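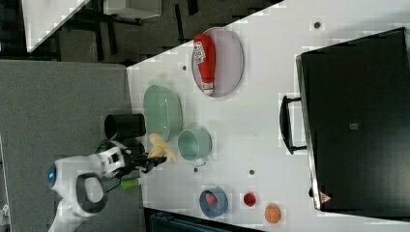
Notebook, Nomness kitchen bench
Sep 1, 2021
Entry by Keisha Lindqvist. Amado and Wilma, please add at the bottom and leave what I wrote alone.

Where we are

Table reset mode is on for the full tray-return shift starting with this entry. Up to now it only ran after close with one of us standing at the stop button. The arm does the sorting pass on the white table: food pieces to one side, cups and bowls to the rack, anything with a label (sauce bottles mostly) left for a person. Washing, wiping and anything hot stay with the crew.

Object list is unchanged from the last version. The training pieces are still the set we keep for the bench: banana, strawberry, orange, the red squeeze bottle, the mint green bowl and cup, the oval plate, the blue bowl, the black cup. Precious asked whether we can start with real leftovers. No. Not until the grip force table is signed by Ariel.

Log counts so far

Pick attempts logged by Nimri since we moved benches: 912
Marked failed: 74
Stops pressed by a person: 14
Stops where the person could say afterward exactly what worried them: 3

I care more about the last two lines than the first two. When I asked about the other stops, the answers were "it looked like it was going to" and a shrug. That is fine and I told everybody so. I don't want people holding back on the button until they have a reason ready to write down. Reason field in Nimri is now optional. Amado changed it this morning.

Failures

Mostly cups and the plate. The cup handle is the problem when it points away from the arm. The gripper comes down over the rim, closes, and the cup turns. Plate is bad when something is lying across it, like the bottle. The planner wants to take the plate first and then the bottle goes with it. Amado put in a rule to clear the top item first, but the top item is the bottle and bottles are for a person, so it stops and waits. Correct behavior, slow. On a busy tray line it will wait a lot.

Banana is reliable. It can be grabbed from nearly any angle.

The dark holes in the table top got picked up as objects again in two of the night runs. Masked in software. Ariel would rather fill them. I would too, but the table belongs to Tiren and we have to ask.

What it changes for the crew

Talked with Precious and Wilma separately, then together. Writing it down while I remember.

Precious used to do tray return alone from open until the lunch rush. She says the sorting was the dull part but also the part where she could see the dining room and talk to people. With the arm on sorting she stands at the rack with her back to the room. She did not complain about it, she mentioned it when I asked what was different. The rack can turn ninety degrees if we move the hose. Put that on the list.

Wilma's wrists are better. She had been doing the heavy bowls on the late shift. She also says she is now the one who gets called when it waits on a bottle, and the call comes while she is in the middle of something else, so her own work comes in smaller pieces. She wants the light and the chime to hold off until there are several things waiting. I think she is right. Amado is worried about the table filling up. We agreed to try a delay on the late shift only and look at the log after.

Both of them asked about hours. I told them what Ariel told me: no hours come off the schedule through November, and after that he will talk to them before anything is posted. I said I did not know more than that. I don't.

Training time is not being paid as training time at the moment, it is going in as regular prep. Wilma pointed this out. Trerell does the timesheets and there is a separate code for it. I sent the message, no answer yet.

To do

Rack turn, hose move (me)
Delay on the chime, late shift only (Amado)
Ask Tiren about filling the holes (Ariel)
Timesheet code (me, follow up with Trerell)
Second pair of cut gloves in small. Precious has been using the large ones
Print the restart steps bigger and put them up at the rack end, where people stand now

Added, A.B.: delay is in. Set it to wait for the second item. Easy to change, it is the first line in the settings page. If the table gets crowded just press continue and it will skip what it can't take.

Added, W.I.: second item is still too soon for me but I will try it this way first. Continue button is sticky, you have to press it hard. Can somebody look at that before the late shift.

K.L.: cleaned the button. Seems better. Spare is on order.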